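About Skistavent

Home / Shop / Cord Match / About / Find us

Hi, and thanks for clicking through to the page most people skip!

I'm the person behind Skistavent, a little shop at 44 Clernell Road in Bendville. I sort, test, label and sell second-hand power adapters, power strips, extension cords and all the other bits that live in the drawer you can't quite close. If you've lost the charger for your cordless drill, or the baby monitor, or the keyboard your kid has suddenly decided to take up again, I may well have the one you need hanging on a hook behind the counter.

I didn't set out to do this. I used to work in the parts department of an appliance place across town, and people came in all the time asking for "just the cord." We never had just the cord. We had a whole new unit on special, or a three-week wait for a part that cost more than the thing did when it was new. Meanwhile I had a tote at home full of perfectly good adapters from gadgets long gone, and so did my neighbours, and so did my mum (hers was a cookie tin, of course it was). One winter I started labelling mine at the kitchen table with masking tape and a marker. Then I did the neighbours'. Then I ran out of kitchen table.

The shop had been a shoe repair place before me, and it still smells a bit of polish on humid days. I kept the old counter and the colour of the walls, a sort of pea soup green that I've come around to. The back half is the workbench and the shelves. The front half is for you, with a chair, a couple of outlets you can use to try things, and a bowl of mints that I refill more often than I'd like to admit.

What's on the shelves

At last count there were 1423 adapters in the catalogue, every one with its voltage, amperage, polarity and plug size written on the tag. I'm a bit of a stickler about the tags. The big chunky ones are in the bottom bins, phone and tablet chargers are in the drawers on the left, and the really odd ones (old printers, foot massagers, a surprising number of aquarium lights) hang on the pegboard, where I can stare at them until it comes to me.

Power strips and extension cords have their own shelf. I only sell strips with all their markings still readable, and if I can't read the rating on it I don't sell it, even if it looks brand new. Anything with a nick in the jacket, a wobbly prong or a scorch mark goes into the recycling bin, and I'm sorry if it was your favourite.

I also carry Mushi, the squishy little cord wraps that a friend and I came up with after a long evening of untangling. They're soft, they come in mushroom colours, and they'll hold a laptop cord without strangling it. We made 300 for the first batch and I thought I'd be giving them away at Christmas for the rest of my life. They were gone by spring! There are more now. They're in the basket by the till.

How Cord Match works

Bring in the gadget. That's the best way, truly, because then I can look at the label on it and try the plug in the socket while you have a mint. If the gadget's too big to carry, send me a clear photo of the sticker on the back or underneath, and one of the hole where the power goes in, with a coin beside it for size.

Please don't go by whether the plug fits. Lots of plugs fit lots of things. The numbers are what count, and I'm happy to read them with you if the print is tiny (it's always tiny, I keep a magnifier on a string).

If I find a match, you can try it at the front before you pay. If I don't, I'll put you in the wants book and message you when one comes through. My longest wait so far was for a sewing machine pedal cord, and the phone call when it finally turned up made my whole month.

Dropping things off

Yes please! I take adapters, chargers, power strips, indoor extension cords and loose cables, working or not. Wrap each one on its own if you can stand to, with an elastic or a twist tie. No batteries and no fluorescent tubes, the depot out past the arena takes those. The drop box is beside the door, and it's emptied at 9 in the morning, so if you change your mind overnight, come early.

Opening times are on the Find Us page. I shut for lunch, and the sign on the door is usually right.

From the bench 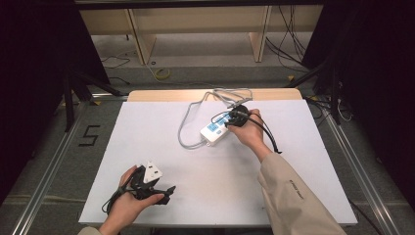
BENDVILLE, January

Adapters and a power strip, which is how most of my afternoons go at this time of year. Everybody clears out their drawers after the holidays and the drop box fills right up. The round black adapter is on its way to the white strip with the blue label, and the other black one, with the white three-pin plug, is waiting its turn in my left hand. I do like a white board for this job, black cords show up so nicely against it.

If you dropped off a bag in the last two weeks, thank you, I'm getting to it. Still on the wants list: a charger for an older label maker, and anything at all for a bread machine.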